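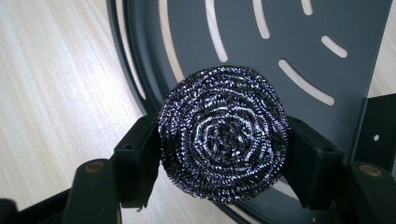
*Figure 4.1 A stainless steel scouring pad held between the two fingers of a hand-held gripper, with a slotted gray plate behind it.*

# Chapter 4: Building a Two-Finger Gripper

A gripper is the part of a robot that meets the world. Motors, controllers, and software may be chosen with great care, but a machine that cannot close on an object and keep hold of it has little practical use. This chapter covers the construction of a simple two-finger gripper, worked by hand, using tools found in a home shop or a shared workshop.

The scouring pad in Figure 4.1 is a demanding object for so small a tool. It has no flat side. Its outer edge is made of loose loops, and the coiled ribbon gives way where a finger presses on it. A finger designed only for wooden blocks may perform poorly on such an object, and students should keep this in mind when they select the finger shape in Section 4.2.

## The Kowalchuk Workshop Build

The project followed in this chapter was carried out at the Kowalchuk shared workshop by Agnes Åberg and Bijan Bahrami. Their design, named Riltier, began in January as a single printed finger and a hinge. Åberg drew the linkage; Bahrami was responsible for fitting the pivots and for the handle. The third version is the one described here. Its parts list appears in Appendix B, and the full set of drawings is numbered to match the sections below.

The builders kept a written log throughout. By the end of the project it held 2,295 grip trials, of which 572 were made with soft or springy objects. Each entry records the object, the opening of the fingers before contact, and whether the object stayed in place for the full hold time. Students are expected to keep a log of the same kind from their first trial.

## How the Linkage Works

Each finger is carried on an arm, and each arm turns on a pivot pin. When the operator squeezes the handle, both arms swing inward together. Two conditions must be met for the fingers to close evenly:

- The distance between pivot and fingertip must be the same on both sides.
- The pins must turn freely without side play.

A loose pin allows one finger to arrive before the other - a fault that is easily mistaken for an error in the finger itself. Section 4.3 gives a procedure for checking the pins before the fingers are attached.

## Before You Begin

Students should have completed the safety exercises in Chapter 2 and should be able to drill a straight hole in plastic stock. Allow 40 minutes for the first fitting of the arms. Wear eye protection while drilling, and handle steel scouring pads with gloves.

The following terms are used in this chapter and are defined in the glossary: *linkage*, *pivot*, *side play*, *contact face*, *hold time*.

## 4.1 Laying Out the Arms

Place both arm blanks on the bench, one on top of the other, and clamp them at each end. Mark the pivot hole on the upper blank only. The two blanks are drilled as a pair.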